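Section 4: Setting up a fundraising page for your event

Follow these steps once your charity account has been approved in Purkero. Have your bank details and event date ready.

1. Sign in and open Events, then choose New event page.

2. Type the event name as supporters will see it, for example "Pradavville Sponsored Walk". The name can be changed later, but the web address cannot.

3. Pick the event type. Sponsored events show a page for each walker, runner or swimmer. Ticketed events show one page only.

4. Enter your target in pounds, without commas or pence. The bar at the top of the page fills as gifts come in.

Note: Cash and cheques do not appear until you add them under Offline gifts.

5. Write the appeal text. The limit is 795 characters, including spaces. Say who the money is for in the first line – most phones show only the opening before the "read more" link.

6. Set up to 3 suggested amounts. Supporters can still type their own.

7. Under Tax relief, tick the box only if your charity is registered to claim it.

Caution: Raffle tickets, auction lots and entry fees do not count as donations. Record them under Sales. If they are entered as gifts, your claim will be wrong and will have to be corrected by hand.

8. Choose Preview and check the page on a phone as well as a computer.

Adding teams

9. Open Teams and choose Add team. Each team can have up to 200 members.

10. Copy the joining link and send it to the team captain. Members who sign up through it are added straight away.
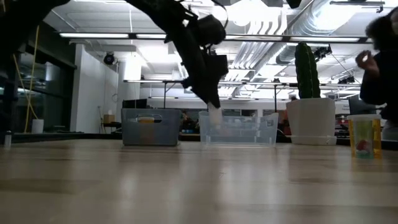 11. To move a member to another team, open their record and choose Change team. Any money already raised moves with them.

Note: If you keep your supporter list in Zunitis, export it as a CSV file first. Lists with more than 300 names should be split into smaller files before upload. Check accented names such as Lã after the import – save the file as UTF-8 if they look wrong.

12. Choose Publish. To take the page down again, see Section 7, Closing an event.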